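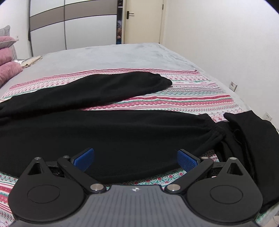
Black trousers on the bed

Share 30 | Comments 5

To: the Pamport korfball list
Subject: Re: Skurkia tournament, is it worth the drive?

Hello everyone,

Sorry it's taken me so long to get to this, I had the message starred and then it sank under a heap of hall booking emails (more on that at the bottom, please do read that bit). I was going to reply privately but three other people have asked me much the same thing at training, so you're all getting it.

> Hi all, I'm fairly new to the list, came over from netball last
> autumn and have been playing with the seconds. I've seen the
> Skurkia tournament mentioned a few times and wondered if anyone
> who went last year could say what it's like? Mainly I want to know
> if it's a sensible first tournament or if I'd be getting in the
> way. Also how many games do you get, and is it true the hall floor
> is awful? I can drive and have space for three, but I'd need to
> know fairly soon as I have to swap a shift. Oh, and do we have to
> stay over? Thanks, sorry for all the questions!

First of all, don't apologise for questions, it's what the list is for, and it makes a change from people trying to give away lamps.

Short answer: yes, go! I went last year with the mixed team we cobbled together at the last minute (we had one proper shooter and she'd done her ankle in the warm-up) and I had one of the best weekends of the whole season. We came nowhere. I think we beat one team, and that was a team made up of people whose minibus was still stuck on the ring road, so they were playing with two borrowed from the bar.

You get 5 games guaranteed. They're short ones, a single half with no break, and then there's a knockout on the second day if you've done well enough, or a thing called the Pristar Plate if you haven't. Don't be sniffy about the Plate. The Plate is where the good games are. By that point everybody's legs have gone and people are taking shots from frankly ridiculous distances, and last year one went in from practically the wall. I've still got a bruise from celebrating that one. Wasn't even our shot.

As for being in the way, no, absolutely not. Coming from netball you'll already be better at the footwork than half of us. The bit that catches netballers is the defended rule, and you seem to have that more or less sorted from what I saw against the university lot. I would say have a think about swapping zones though, because with the short games it comes round every two goals and it's easy to stand there like a lemon wondering why everyone's run past you. (I did this. Twice. In one game.)

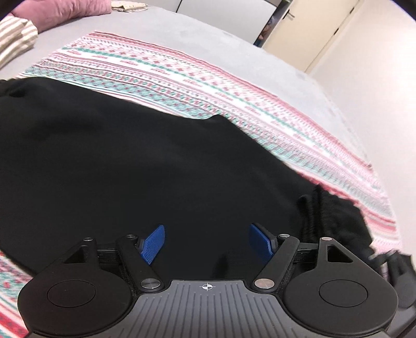 Page last changed: January, 4.15 pm

Right, the floor. It was awful, you've heard correctly, but that was the old leisure centre and they've moved. It's now at the Kumarasinghe sports hall, on the other side of the river, and I've played there once in a league match and liked it very much. Four courts, decent light, proper run-off behind the posts so you don't end up in the wall bars. The changing rooms are on the small side and there's a bit of a trek to them up the back stairs. The café shuts at two, which seems mad for a place that has tournaments in it, so take more food than you think you'll want. Last year I lived on malt loaf and somebody else's crisps.

Staying over: you don't have to. It's a long old drive though, and the first game can be early. The draw only comes out a few days before so you can't really plan round it. Most of us stayed in the bunkhouse, which is cheap and cheerful and a bit noisy after the evening do. A few people who like their sleep got rooms at the pub down the road. If you do drive both days, try to get someone in the car who can do the second leg home, as I was nodding by the services and had to stop for a very bad coffee and a walk round the car park.

The evening do is optional but I'd go. There's a quiz and then a raffle, and they raised £1,191 for the junior section last year, mostly I think because one of the teams kept buying tickets off each other. I won a bath set.

Now, numbers. At the moment I've got seven definites for Pamport and we need eight to put a team in, plus a couple of subs if we don't want to die. It has to be four and four, and we're short of a man, so if you're a man who can run up and down for a bit then please, please get in touch. You don't have to be any good! We've never let that stop us. If we get loads of replies we could even enter two teams, but I'll believe that when I see it. The entry form wants names by the end of the month and the fee's the same as last time, paid to the club account in the usual way with SKURKIA as the reference. Please don't put your own name and nothing else, it took an age to work out who'd paid for what last time.

On lifts, so far we have my car (room for two, one if they bring a big bag) and the three spaces offered above. Thank you for that, by the way. If you let me know about your shift I'll pencil you in either way.

A couple of other bits while I've got you:

The hall booking. We've lost the early slot for the next three weeks, the badminton people have got it for their ladder finals. We're on at 8.30 instead of 7. Same hall, same court. I know it's late for those of you with little ones and I did argue.

Bibs. There's a set of green ones missing the GK... no, sorry, that's the netball set, ignore me. OUR bibs are missing two reds. Have a look in the bottom of your bag.

And someone has asked if the list can be moved on to one of those app things. There are 381 addresses on here, and I suspect plenty of them haven't touched a korfball in years but like to hear the gossip, so I'd rather leave it be for now. Shout if you feel strongly.

Replies about Skurkia straight to me please, so we don't fill up everyone's inbox. Replies about the bibs can go to the whole list if it shames anyone into looking.

See you at 8.30 (NOT 7),

Pamport mixed seconds, the one with the knee strapping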